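Projects / Rerow / Files / README

Overview Files Issues History About

# Rerow – allotment and garden crop rotation records

Hi, and thanks for stopping by! Rerow is a pile of old garden notebooks that I typed up into plain tables, so you can see what was planted in which bed, in which year, and what came after it. I started it for my own tomatoes (long story, mostly blight) and it got a bit out of hand.
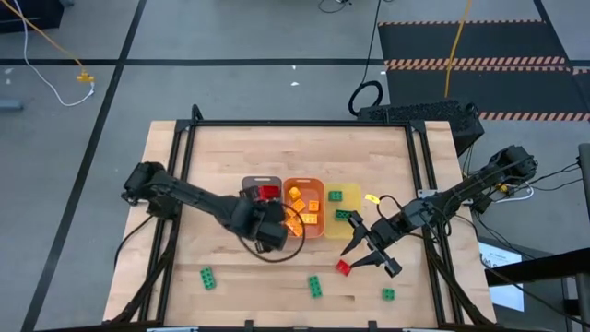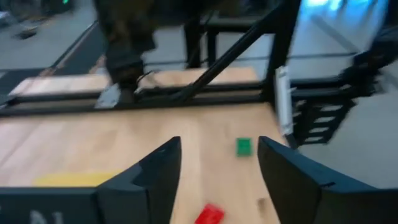 The notebooks come from the shared gardens at Stollow and Plunholm. Most were kept in pencil, some by people with lovely handwriting and some by people with handwriting like mine. I've typed every entry myself, so the typos are mine too.

## What you get

- `beds.csv` – one line per bed, 83 beds in all, with the garden name, the bed label and a rough idea of the soil
- `plantings.csv` – one line per planting, 1,984 of them, with crop, season and whatever the gardener wrote
- `families.csv` – my lookup table that says cabbage and turnip are cousins, and so on for 54 crops
- `notes.txt` – things that didn't fit anywhere, including a very angry page about pigeons

The files join on `bed_id`. I kept the original bed labels in their own column too. Plunholm relabeled everything halfway through, and you'll want the old labels if you ever look at the paper.

## How crops are named

I used the plainest name I could. "Runner beans," "scarlets" and "the usual beans" all became `bean_runner`, and the original wording sits in `crop_as_written`. Squash was a headache. One gardener wrote "marrow" for anything bigger than a shoe, so if you care about squash, please read the `crop_as_written` column before you trust me.

Potatoes are split into early and main only where the notebook says so. Otherwise it's just `potato`.

## Seasons

Four values: `spring`, `summer`, `fall`, `winter`. It's the season when the thing went in the ground, and harvest dates are only there if somebody bothered to write them down. Garlic planted in fall and pulled up in July is listed under `fall`, with the July part in `remarks`.

## Stuff that's missing or wonky

- Stollow has a gap of 3 years where a notebook got left in a shed with a leaky roof. I can read the cover and that's it.
- Green manure was hardly ever recorded, so an empty bed in the table may not have been empty at all.
- The soil column is a gardener's opinion. "Good" and "goodish" are both in there, and I left them alone.
- Yields are a mess – pounds, buckets, "plenty." Please don't plot them!

## What it's good for

Looking at what people really grew after what, mostly. I've used it to plan my own beds, and I made a little chart of how often onions followed potatoes, which kept me happy for a whole rainy weekend. I wouldn't use it to prove that rotation works. There's no record of weather or feeding, and the gardeners who kept the best notes were probably the best gardeners anyway.

## Using it

Help yourself, share it, fix it. If you use it in something, a mention would be nice: "Rerow garden records, typed up by Bianchini."

## Changes

2018-07-28 – added the last Plunholm notebook, fixed a bunch of leeks that I had down as leaks, and split `remarks` off from `crop_as_written`. Next up is the seed list tucked inside the back cover, once I've worked out the abbreviations.

Filed under: Open data, Gardens & growing, Small datasets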